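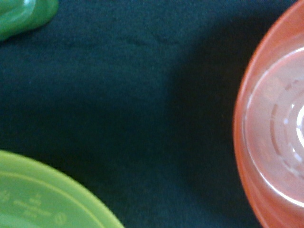
Mukside Visual Schedule Board

Tabletop picture schedule for preschool, kindergarten and special education classrooms

The Mukside Visual Schedule Board shows a child what is happening now, what comes next and what is already finished. It is made for children who lose track of spoken directions, who have trouble moving from one activity to another, or who do better when they can check the plan for themselves. Teachers use it at a desk with one child or at a small group table. It also works at home for the morning and bedtime routines.

The board folds flat and stands on its own when opened. The front holds the schedule strip. The back has storage pockets, so the cards not in use today stay out of sight but close to the adult who needs them.

What comes in the box

Folding board with schedule strip
38 printed activity cards
Blank cards for your own drawings or photos
Four clear storage pockets, already attached to the back
"All done" pouch
Dry-erase marker
Printed setup guide

Specifications

Weight with all cards: 1,456 grams
Board surface: loop fabric
Card backing: hook tabs, replaceable
Card finish: matte laminate, wipes clean
Colors: Aguiar blue, Gulen gray
Age range: 3 and up, with adult supervision

Setting up the strip

Start short. A strip with two cards, "now" and "next," is enough for most children in the first week. Put the cards up while the child watches and name each one as it goes on. When an activity ends, the child takes its card off and drops it in the pouch. That last step matters as much as the others, and it is the one most often skipped when a class is running late.

Once the child is checking the strip without being told, add a third card and then a fourth. Four is the most the strip will hold. We get asked for a longer one every year, and we have kept it as it is. A full day is easier to manage as several short strips, changed at snack, lunch and recess.
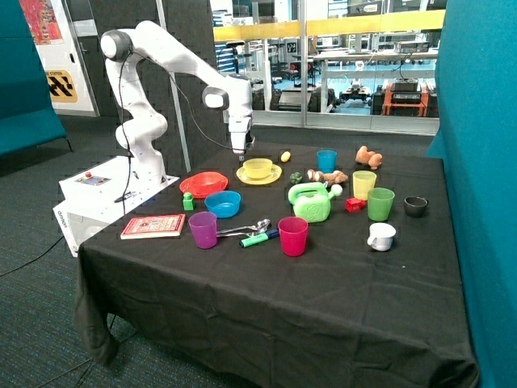 The blank cards are for activities and objects that the printed set does not cover. They take dry-erase marker on one side and a trimmed photo on the other, held under a clear film. A photo of the real thing is often easier for a young child than a drawing, as long as it shows one item and the background is plain. For a mealtime card, a yellow bowl on a yellow plate against a black cloth stands out well and can be recognized from across a table. Matching dishes also let you use a single card for "set your place" in place of one card for each dish. Print photos on regular paper and let the ink dry before sliding them in — damp ink sticks to the film.

Using the board with a group

For a group, stand the board at the children's eye level, where every child can see it without leaning. Choose one child to move the cards and change the job daily. Children who need their own schedule should keep it, even if the group has one too. A second board in the other color helps keep the two apart.

If plans change, change the board first and then tell the children. Turn the old card face down, put the new one in its place and point to it. Some teachers draw a question mark on a blank card and use it to mean "something different today." It is worth practicing with a pleasant surprise before you need it for a canceled field trip.

Jomar Lumbao wrote the setup guide and tried the board in his own kindergarten room while we were working on it. The storage pockets were moved to the back at his request. In the early version they were on the front, and children picked new cards for themselves in the middle of an activity.

Care

Wipe cards with a damp cloth and mild soap. Do not soak them. Brush lint off the loop fabric with a dry toothbrush. Marker left on the blank cards over a long break may leave a faint mark, which comes off with a little rubbing alcohol. Replacement hook tabs are sold by the sheet.

Safety note: Cards and loose tabs can be a choking risk for children under three. Check the tabs now and then and press down or replace any that have started to lift.

Add-on card packs

Mumerano School Day Pack: assembly, library, bus, fire drill, substitute teacher and more
Mumerano Home Pack: bath, teeth, pajamas, grocery store, visitors
Blank Card Refill: same size and finish as the blanks in the box

All packs fit both colors of the board. Cards from the older Mukside wall chart are too wide for the strip and will not fit the pockets.

Ordering

Boards are sold singly. Schools may order by purchase order. New stock in Gulen gray arrives in October, and orders for that color placed before then will ship when it comes in. Unused boards can be returned in the original box with all cards included.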